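Wikden Plesden 2 Double Bass Pickup

Price: £435 (matched pair with preamp, £599)
In stock, posted next working day
Fits: upright bass, 3/4 and 7/8 sizes
Sold by Dorninska Strings & Sound

We stock four bridge pickups for upright bass and this is the one we get asked about most, mainly by people who have read that it makes a plywood bass sound like an old carved one. It won't. It is a well made pair of piezo discs with a good lead and a sensible jack mount, and it costs more than it ought to. We sell it all the same, and below is what we think you get for the money.

The Plesden 2 replaces the original Plesden, which had one sensor and a nasty habit of favouring the G string. The new one has two, one under each foot of the bridge or one in each wing slot, depending on how yours is cut. Wikden say this gives "the full voice of the instrument". What we heard in the shop was a more even volume across the strings, a bit less clack from the fingerboard, and the same slightly nasal top end that every piezo has before you turn the treble down.

For walking lines in a trio it does the job. Played with a drummer who uses brushes, and an amp set no louder than it needs to be, the notes start cleanly and last long enough. With a louder drummer, or in a band where the guitarist has opinions, you'll be reaching for the low cut. Feedback comes in at much the same point as it does with pickups at half the price. We tried it in three rooms and it was the room that made the difference each time.

Bowed playing is where we part company with the brochure. The claim is "true arco response". Marlene Sampaio, who looks after our bass repairs and plays more bowed music than the rest of us put together, spent an afternoon with it and wrote "scratchy, then less scratchy with the preamp, then I went back to a microphone". If you play free improvisation and want the scrape and the squeal, you may like it more than she did. If you want a warm bowed ballad, try before you buy.

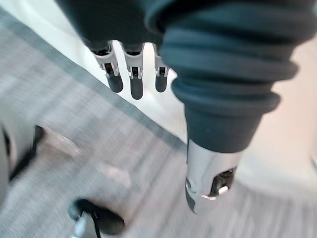 Metal fitting with side opening, ribbed cuff above.

The preamp

Sold with the pair as a kit, or on its own to order. It has volume, a low cut, a phase switch and one tone knob that does very little in the first half of its turn. The phase switch is useful and we'd happily pay for that alone. Battery life is given as 72 hours. Ours was flat well short of that, though it had been left plugged in overnight at least once, so we'd call that one unproven either way.

There is no mains option. Wikden told us in May that one was coming. We'll list it when there is one on the shelf.

Strings

Steel strings give the strongest signal. Synthetic core strings work well enough. Plain gut is quiet and uneven through this pickup, whatever the box says, and we have had two sets come back from players who took the box at its word. If you're on gut and need to be heard, ask us about clip-on microphones first.

Fitting

You can fit the wing version yourself if the slots on your bridge are the right width. The discs should be snug and should not need forcing. If you have to push hard, stop, and have the slot eased by someone who does this for a living. The under-foot version means taking the strings down, and with them the bridge, and on some basses the soundpost will go for a walk. We charge for fitting and we'd still say it's worth it.

In the box
Two piezo sensors on a shared lead
Jack mount with tailpiece clamp
Cork shims
Cloth bag
Printed guide (short, and the drawing on the back page is upside down)

What buyers have told us

"Better than the old single one, and so it should be at the price. Sounds fine through my small amp and thin through the big one." Nayara Bittencourt

"Did over 72 gigs with it, no faults. I still don't think it sounds like my bass." Bought the pair with preamp

"Sent it back. Polite about it, full refund." Bought the pickup only

How it compares

The Vigfúsdóttir bridge pickup is the obvious rival. It has a darker sound, a fixed lead that you can't swap when it fails, and no preamp of its own. Through a decent amp we'd have trouble picking one from the other with our backs turned. If you already own a preamp you like, look at that one too. If you already own the first Plesden and yours is behaving, we can't see a strong case for changing.

Returns

Pickups can come back within the usual period if the cork hasn't been cut and the lead hasn't been shortened. We'll lend a shop demo set against a deposit, for a weekend's playing, and we'd much sooner you did that than took our word for any of this.

Page last checked Oct 16, 2021. Prices include VAT. Postage is added at checkout.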